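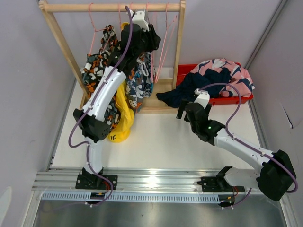

## Drerwood wardrobe set - readme

Small set about hanging up clothes. Garments, hangers, a wooden rack, a red tray. Maintained by Sunil Munshi. Last tidy-up of this file 8th September.

We use cookies to remember your settings. Accept | Manage

## What's in it

714 clips, in 4 folders:

- `rack/` - clothes on the top rod of the rack
- `tray/` - clothes in or by the tray, not hung yet
- `hanger/` - close views, one garment on one hanger
- `misc/` - everything I couldn't place. Sorry. Will sort in December

Stills are numbered from 1000 up so they dont clash with the old Zusent set.

## Clothes

Small stuff mostly, lots of loud prints. Drawstrings and gathered edges are labelled `edge`, not `strap` - the Zusent labels had these muddled, so check if you merge the two. Anything bundled up is `bundle` even if you can guess what it is. Hangers are plain `hanger`, colour goes in its own column.

Lettering on prints: write only the letters you can read. No guessing the rest of the word.
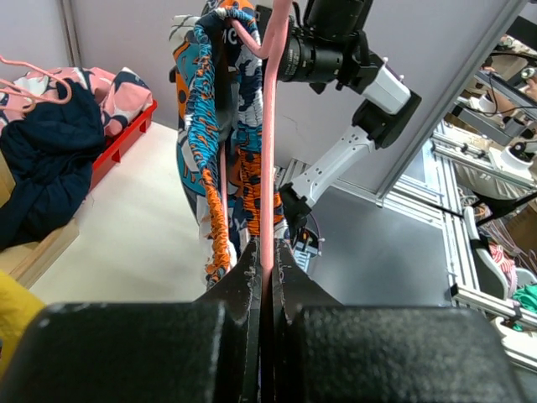

Print garment on a pink hanger, letters "MC" showing near the top. Red tray to the left.

## Labels

`on_hanger`, `on_rod`, `in_tray`, `over_edge`, `bundle`. A garment can have two. Use `over_edge` when something is draped over the front of the tray, even if a hanger is hooked on it as well.

Navy and dark grey get mixed up a lot. If unsure put `dark`.

## Known problems

- 3 clips in `tray/` have no labels at all
- `hanger/` has a few doubles, harmless but anoying
- sleeve labels are patchy, Cordero split is better than Beris for this
- teal is sometimes down as green. Fix it if you see it

## Splits

Cordero = train, Beris = test. Don't shuffle across them, some garments look very alike and you'll get silly scores.

## Changes

Send fixes to Sunil, one folder at a time please. Say which label and which clip.

4 comments | 3 shares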